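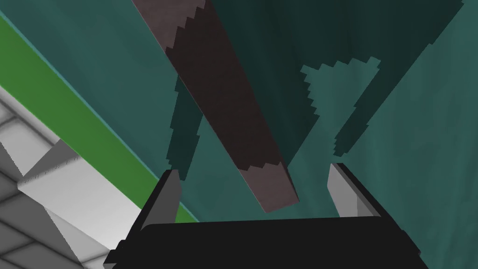

Povora Gripper Bench
Simulated side-by-side testing for grippers, arms and wrist cameras

Povora is for people who have to choose a gripper and would like to try it before they own it. You load an arm, bolt on a gripper, pick a room full of household things and start grabbing. Everything runs in simulation on one desktop machine, so a bad idea costs you a reset and no fingertips!

We started building it at Tradine after a December spent swapping real hardware on one tired arm, when changing from one gripper to the next took longer than the tests did. Marit Söderlund wrote the first version as a quick way to check finger clearance. Ifor Pugh then asked if it could do whole pick attempts, and then if it could do two grippers on the same object, and it has kept growing from there.

What you can compare

Grippers. Parallel-jaw models come with adjustable finger length, opening width, closing speed and force limit. Bring your own finger shapes as mesh files and give the pads whatever friction you like (please measure it if you can, the default is only a starting point). You can change fingers between attempts without reloading the room.

Arms. Any arm with a standard robot description file should load. The bench shows you which grasps the arm can reach and which ones fail at the elbow or wrist before the gripper gets a chance.

Cameras. The wrist camera can go anywhere on the gripper mount, and this is the part we get most excited about. Move it a little and the whole job changes. A wide housing can hide a good bit of the view, and a camera that sees both fingertips nicely during the approach may see very little once there's something big between them. Save as many mounts as you want and replay the same attempt through each one.

Controllers. Run a position controller and a force-limited controller from the same starting pose, with the same object, and look at the two logs next to each other.

The objects

Boxes and cans are in there, of course, but almost any gripper can look good on a can. The set we like best is called Curkport, and it has the awkward stuff.

Long thin things are great for this. A rod or a stem that comes in at an angle will tell you quickly if your approach direction is any good, and short fingers leave very little room for error. Leaves are harder again, because they get in front of what you want to hold and a depth camera will happily report the leaf.

Flat framed pieces are the other favorite.
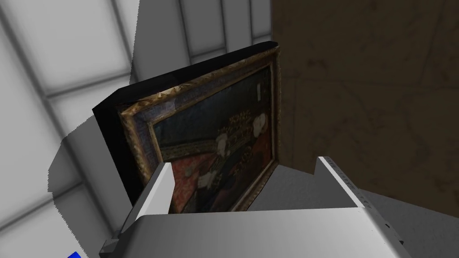
With a framed painting you have a thick edge, carved molding on the front and a lot of weight a long way from the fingers. If your pads are narrow, watch the tilt number in the log as the arm lifts. Marit's advice is to try the grasp near the middle of one side first, then move toward a corner and see how far you get. It's surprisingly fun, and you learn more about finger length in an afternoon than from a stack of data sheets.

Running a comparison

Pick 2 setups, choose an object and press Compare. The bench plays up to 300 attempts per setup, with small changes to the object's position each time, using the same changes for both. You get contact force, slip distance, object tilt and time to grasp, plus the view from every saved camera. Any attempt can be opened and stepped through by itself.

The helper that schedules the runs is called Samuel. Samuel will queue a night of comparisons and pick up where it stopped if the machine restarts.

Good to know

Edges on some objects look stepped at close range. The contact shape is stored separately from the picture, so turning the texture quality up or down won't change your grasp results, but it can change what a vision-based controller sees. Try both settings if yours uses camera input.

Soft fingers are supported as simple spring pads only. Full bending fingers are what Ifor is working on now, and the early tests look lovely, but they're slow and we'd rather not ship them yet. Suction cups aren't in this version.

Cloth works with parallel grippers at reduced speed. Liquids don't work at all.

In the download

The bench, the Curkport object set, 2 sample arms, starter gripper files, Samuel, and a short guide to adding your own fingers. Log files save as plain tables that open in any spreadsheet.

If you build a finger shape that handles the painting well from a corner, send it to us. We'd love to add it to the starter files with your name on it.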